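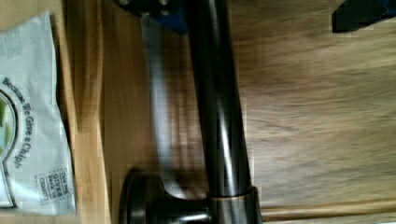

Kitchens & Bathrooms | Trade Talk

Sze-wing Tsai has been fitting and servicing taps for Yip since she finished her training, and most of her calls now concern dark finishes. We met at the firm's workshop in Mimdale to talk about bronze kitchen taps, how they age and how owners shorten their life.

Her first point was about the word itself. "Bronze on a box is a colour," she said. "The body underneath is normally brass. What the customer sees is a coating, and the coating is what they have to look after." A dark bronze finish can be plated, sprayed or chemically darkened and then lacquered, and the three wear differently. Plated surfaces scratch slowly. Sprayed ones chip at edges. Lacquered ones hold up until the lacquer is broken, after which the metal beneath changes colour in patches.

She asks every customer for the maker's care sheet before recommending a cleaner. Few still have it.

The gloss versions give her more calls than the matt ones. On a shiny neck every dried drop shows, and the owner reaches for something strong. "They use limescale remover. It's an acid. It takes off the scale and then it starts on the finish." Her own method is a soft cloth, warm water and a little washing-up liquid, followed by a dry cloth. For scale at the collar she wraps the joint in a cloth dampened with diluted washing-up liquid, leaves it for a few minutes and repeats the process if needed. She does not use scouring pads of any kind, including the ones sold as non-scratch.

The collar, where the neck meets the base, is the part she inspects first. On many swivel taps the seals sit inside this joint, and it is where water collects if they fail. She runs a dry paper towel round the ring with the tap on, then again with it off. A wet towel in both cases usually means splashing or a leak from elsewhere. Wet only with the tap on points to the seals.

"People tighten the collar because it's the bit they can get hold of," she said. "On some models it's decorative. They turn it with grips and mark the finish, and the leak is still there."

Replacing a pair of O-rings takes her about 42 minutes, most of it spent getting the neck out without touching the coating. She covers the jaws of every tool with tape and lays a folded towel in the sink. The new rings get silicone grease. Petroleum jelly is still common in home toolboxes and she advises against it, as it can swell the rubber.

Handles fail in other ways. On a single-lever tap the cartridge wears and the lever becomes stiff or loose. She keeps 6 cartridge types in the van, which covers most of what Yip has fitted. For the Sustberg range, which the firm stopped supplying in April, she orders as needed and tells customers to allow 3 working days.

We asked about wood. Dark taps are often chosen to go with timber, and Tsai has no objection to the pairing, provided the surface near the sink is sealed. Her concern is the cut edge around the tap hole. "The top gets oiled every few months. The inside of the hole gets done once, if you're lucky." She seals it with 2 coats of varnish before fitting and lets each one harden fully. Where an existing tap is being replaced, she checks the hole with a probe. If the tip sinks in, the tap does not go back until the timber has been repaired.

The firm's newest line, Fumeo, is a dark bronze range with a plated finish. Tsai was cautious about it. The samples in the workshop have been wiped down daily and show no change she can detect, but she would like to see one in a hard-water kitchen for a full year before giving an opinion.

Her last note was on matching. Finishes sold under the same name by different makers rarely agree, and some lean towards copper while others look nearly black. She suggests buying the tap, the waste and any soap dispenser from one range, in one order. Replacement parts bought later may be a shade off.

Published 28/07/2023

Contact the editor | Copyright, all rights reserved | Back to top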